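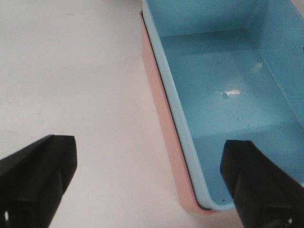
Last updated: 13/07/2020
Dagný Vídalín, Bülent Kaplan and Nnamdi Afolabi

3.2 Containers and work surface

All sorting trials used open rectangular plastic containers without lids or dividers. Two colors were chosen, blue and pink, so that the source and the destination of an item could be named in a single word on the record sheet. The containers were ordered from Kavier in one batch, and no labels were attached to them.

The work surface is a plain white table. During layout checks one container stood at each side of the table, with the space between them left clear. We call this space the transfer zone. An item set down in the transfer zone was scored as an interrupted transfer, even when it reached the correct container later in the same trial.

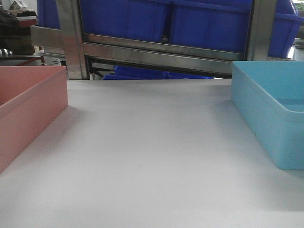 Figure 2. Layout of the work surface with the pink container on the left, the blue container on the right and the transfer zone between them.

The long walls of the two containers were not set parallel. An earlier layout with parallel walls was dropped after the pilot sessions, in which participants tended to reach across the near corner of the container and brush the rim. Each session consisted of 30 trials, with a short break after every 6. In total, 943 trials were kept for analysis. Of these, 332 began with the blue container as the source; the remainder began with the pink one.

3.3 Storage between sessions

Containers not in use were kept in a rack beside a roller track. Stacking was permitted – the colors could be mixed within a stack – provided that every container was empty when it was put away.
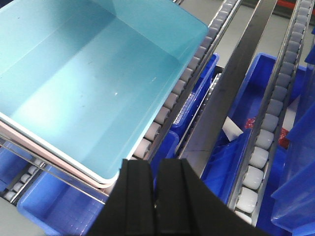
Before each session the top container was lifted out first and its floor checked for debris. Light scratches and scuffs were accepted. Cracks or a bent rim led to replacement from the same batch. Serpil Polat carried out these checks for all sessions and entered the result on the first line of the record sheet. Replacements are listed by session in the appendix, together with the trials excluded for handling errors.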